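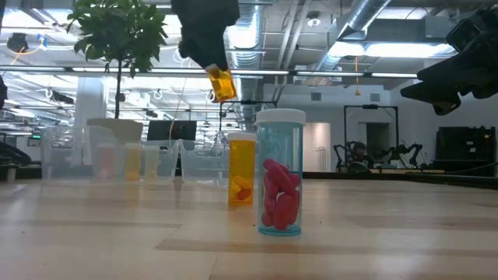

Pill bottle task at the Lanside bench, with the orange bottle held tilted in the gripper.

Search this site Search Reset

Torley project: progress report for the second work period
Prepared by the software team, Lanside, for the program office of the Steta fund

1. Where we are

In the first period we finished the control layer and the recording tools. The second period was given to perception of transparent objects and to the planner for tilting motions. Four of the five work packages are now running on the real bench. The fifth, recovery after failure, runs only in simulation, and we explain the delay in section 4.

2. Perception

Clear and colored plastic remains the most difficult material for us. The depth sensor often looks through the wall of a bottle and gives the distance of the table behind it. With an amber bottle the error is moderate. With a clear bottle, as the blue-tinted one on our table, the depth map can have a hole exactly where the grasp should be, and the capsules inside give a second false surface.

We have therefore stopped using raw depth for these objects. The new module, which we call Chan inside the team, first finds the outline of the bottle in the color image, then fits a simple shape (a cylinder with shoulder and neck) to this outline from two views. The cap is treated as a separate part. A white cap is opaque and gives good depth, so we use it as an anchor for the height of the whole bottle. A bottle without its cap has no such anchor, and then we must trust the rim, seen as an ellipse. When the bottle is tilted in the gripper, the ellipse is narrow and the estimate of the angle becomes noisy. We smooth it over several images and combine it with the wrist angle from the robot. This works well when the bottle does not slip between the fingertips, but the module does not yet notice a slip quickly enough.

For training and checking we labeled 600 images by hand. Of these, 326 contain two or more bottles where one covers part of another. These overlap cases were asked for in the comments to our first report, and we agree they were missing before. The background was not cleaned for the recordings. We want the module to learn with storage bins, plants and monitors behind the objects, as an ordinary room has them.

3. Planning and control

The old planner treated the arm and the held object as one rigid body and looked only for a path without collision. For a tilted bottle this is not sufficient. The planner also needs to know where the rim is and in which direction it points. The new version keeps the rim as its own reference point, and the user writes the goal for the rim, not for the hand. The wrist then turns around the rim and the hand moves in an arc above it.

We added a limit for the tilt speed and a keep-out volume around each standing bottle. The volume is larger on the side where the fingers come down. In the first tests it was too large and the planner refused positions that a person would consider easy. It is now computed from the fitted shape of each bottle, and most of these refusals are gone.

The second arm shares the same map of the table. At present only one arm may enter the middle zone at a time, and the other waits at its side. It is a simple rule and it costs time, but it let us continue without a full two-arm planner.

4. Delays and problems

Recovery after failure is late. The reason is mainly that the recorded logs from the first period did not store the state of the planner, only the joint positions and the images. We could replay what the arm did, but could not find out why it chose this motion. The log format was changed in February and the old logs cannot be converted. We had to record the failure cases again.

A smaller problem is camera calibration. The values drift during the day and we now repeat the calibration each morning before the first run. The script for this is included in the delivered tools.

5. Next period

We will bring the recovery package to the real bench, beginning with the slip case from section 2. We will also replace the waiting rule between the arms with a time-based reservation of the middle zone. No change of budget is requested. We ask for permission to move the delivery of the recovery package to the end of the next period, together with the user manual.

Related items
Torley: progress report for the first work period
Torley: note on the new log format
Chan module: guide for labeling transparent objects
Lanside bench: morning calibration procedure
Steta fund: reporting template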